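The arm at Ternberg had a way of stopping at 184 cycles, give or take nothing at all, and Daryna Hordiienko had grown almost fond of it for that, the way you get fond of an uncle who always leaves the party before cake. She had come up from Revel in March to look after it for a week, and it was April now and her good coat was still on the hook.

She went over the bolts at the base first, slowly, talking to it a little as she went. Then the cables, which somebody before her had let hang long, and which she followed with two fingers all the way up to the wrist. Old Prosser had taught her that (never trust a cable you haven't touched!) and she could still hear him saying it over his tea. She left one tip standing in the rack, as she always did, and wrote 140 in the notebook for the new speed, and underlined it, and sat down on the stool with her sandwich to wait and see what it would do.

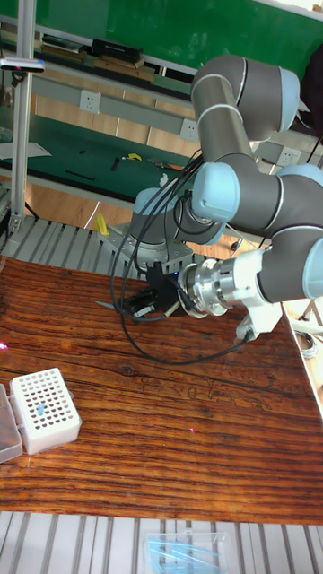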